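Projet Pillow : la panne du préhenseur central
Galerie photo de l'atelier Dzene
3 avril 2022

Le poste Pillow sert à enregistrer des gestes de prise et de dépose à deux mains. L'opérateur tient un préhenseur dans chaque main, travaille au-dessus d'un plateau blanc et range les pièces dans un bac. Les positions des deux appareils et l'ouverture des doigts sont envoyées par câble au boîtier d'acquisition Orex, qui les écrit dans un même fichier.

Le défaut a été trouvé à la relecture. Sur une partie des séquences, l'ouverture des doigts du petit préhenseur restait figée pendant que la main continuait à bouger. Le fichier ne contenait aucun trou : le boîtier recopiait la dernière valeur reçue jusqu'au retour du signal. Vu de l'écran de contrôle, tout était normal, et le voyant du poste restait allumé comme d'habitude.

Nous avions environ 321 séquences en stock à ce moment-là. Elles ont toutes été repassées avec un petit script qui cherche les valeurs d'ouverture strictement identiques sur une durée trop longue. Les séquences signalées ont ensuite été revues à l'œil, parce qu'une main qui attend au-dessus du plateau donne aussi des valeurs stables. Celles dont le signal était figé ont été retirées et seront refaites.

La première hypothèse portait sur le boîtier. Nous avons échangé les deux entrées, sans effet : le défaut suivait le petit préhenseur. Un câble neuf l'a fait disparaître. En pliant l'ancien à la main près du connecteur, côté appareil, on retrouvait la coupure à volonté, toujours au même endroit. Le conducteur était abîmé sous la gaine, sans marque à l'extérieur.

Le câble passe le long de l'avant-bras puis redescend vers le bord de la table. Quand l'opérateur tend le bras vers le fond du plateau, la longueur disponible se réduit et la traction se reporte sur le connecteur. Le grand préhenseur, qui travaille plus près du bord avant, n'a pas présenté le défaut.

Il y a eu aussi un incident de sécurité, plus bref. Pendant les essais, un opérateur a reculé d'un pas et s'est pris le pied dans une boucle de câble au sol. Il n'est pas tombé et rien n'a été cassé, mais le plateau s'est déplacé et il a fallu refaire l'étalonnage. L'incident a été inscrit au registre de l'atelier.

Ce qui change au poste :
Le logiciel Sternetti, qui pilote l'enregistrement, arrête maintenant la séquence si un préhenseur cesse d'émettre. La valeur précédente n'est plus recopiée.
Chaque séance commence par une ouverture et une fermeture complètes des doigts, bras tendu, puis bras replié.
Les câbles des préhenseurs sont contrôlés au connecteur avant la séance et remplacés au moindre doute.
Personne ne se place derrière l'opérateur pendant un enregistrement.
Le passage des câbles au sol reste à reprendre. Des goulottes sont commandées, la pose est prévue en juillet.

Les séquences à refaire seront enregistrées avec les mêmes pièces et dans le même ordre. Les anciens fichiers sont conservés à part, avec la mention du défaut, pour pouvoir tester le script de détection.

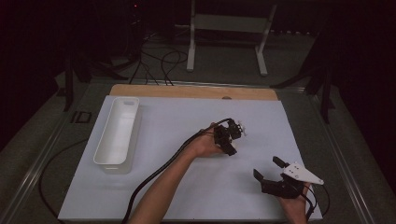
Siiri Ķēniņš
Responsable des essais, projet Pillow

Les deux préhenseurs tenus en main au-dessus du plateau blanc, avec le bac vide sur la gauche. Le câble de l'appareil central longe l'avant-bras.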